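Wrist-only policy on garments: success rate depends on how you label the grasp frame

drodder_k
Posting results from our imitation learning work on hanging garments, as the write-up will not be out until April at the earliest and I would like the criticism first. The task is to remove or move a garment on a wire hanger. Training set is 1382 teleoperated episodes, wrist camera only, 10 Hz actions. Policy is a standard action-chunking transformer with a chunk length of 40. Nothing new in the architecture.

The change is in the labels. The usual method takes the moment the gripper closes as the grasp event and weights the loss near it. We moved the event back to the last moment at which both fingertips are still clear of the cloth, found by hand in 300 episodes and by a small classifier in the rest. We call this early-event labelling. The policy then has to commit to an approach line while it can still see one.
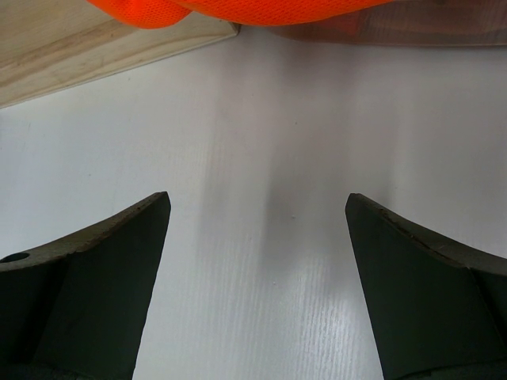

Tested on the Drodthorpe bench, early-event labelling beat close-event labelling on first-attempt grasps by a clear margin, and on total completion by a much smaller one. The gap between those two numbers bothers me. Close-event policies recover by trying again, so if you only report completion you hardly see the effect.

plultia_user
Did you hold the number of gradient steps fixed, or the number of weighted frames? If you shift the event earlier, the weighted window covers more free motion and less contact. That alone changes the effective learning rate on the approach. I would not call it a labelling result until that is ruled out.

drodder_k
Gradient steps fixed, and total loss weight per episode normalised. The window is the same width in both conditions. I agree that it covers different content, but that is the treatment.

sharifi_fork
I ran something close to this on the Plultia dataset last year and saw no difference. Flat cloth on a table, though, so there was nothing like a hanger to aim for. With a flat garment almost any approach line does the job and the exact event time hardly matters.

With hanging cloth I would expect most failures to be in depth. From a wrist view the print on a garment can fill the centre of the image and there is very little to tell you how far off it is.

drodder_k
Depth is the largest failure class, yes. Patterned garments are worse than plain ones under both labelling schemes. The policy tends to stop short, close on nothing, and then drive forward with the fingers shut.
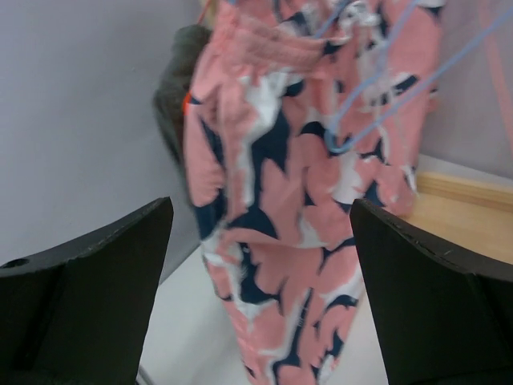
We tried random texture swaps on the garment region as augmentation. It reduced the stopping short and made lateral error slightly worse. I left it out of the main comparison to keep things simple, but it will be in the appendix.

cloltance_beta
Why not add a second camera? We use the Cloltance stereo mount and this whole class of error went away. I find it hard to get excited about a labelling trick that compensates for a missing sensor.

drodder_k
Cost and occlusion. A fixed camera is blocked by the arm for a good part of the approach when the garment is near a wall. A stereo wrist mount is a fair suggestion, but it makes the head wider and we are already short of room between hangers.

plultia_user
Back to the method. How do you score a grasp on the hanger wire as against a grasp on the cloth? Those are different skills. A wire is thin and stiff, so it needs lateral accuracy and forgives depth. Cloth is close to the opposite. If early-event labelling moves the policy towards the wire, your first-attempt number could go up without the approach being any better.

drodder_k
Both count as a grasp at present. I had not split them.

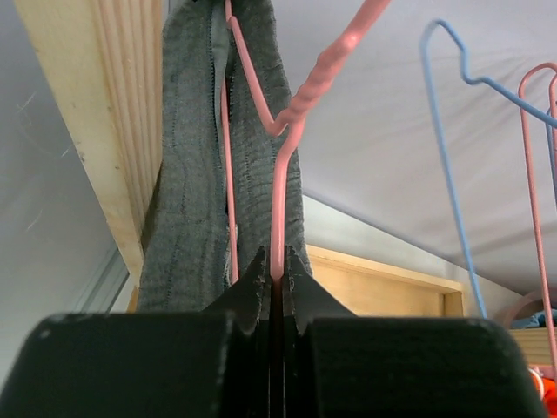
I have now gone back through the evaluation logs and separated the two. Wire grasps are a larger share of successes under early-event labelling, so part of your objection stands. Within cloth grasps alone there is still an improvement, but it is smaller and I would want more trials before putting an interval on it.

plultia_user
Then the headline should be the split figures. The pooled one will be quoted and it is misleading.

sharifi_fork
I disagree a little. If the task is to move the garment, a policy that learns to prefer the wire has learnt something useful. Report both, but I would not treat the shift as a confound. It might be the mechanism.

plultia_user
It might, but the claim in the first post was about the approach line. Those need different experiments. Condition on target, for example by giving the target as an input, and see whether the gain survives.

drodder_k
Will do. Target labels exist for the 300 hand-marked episodes, so I can train on that subset first. I will also post the classifier threshold, which somebody asked for by message.

cloltance_beta
Please include the retry counts as well. Completion without retries tells me nothing about cycle time.

Contact the moderators | Copyright remains with individual posters | Back to top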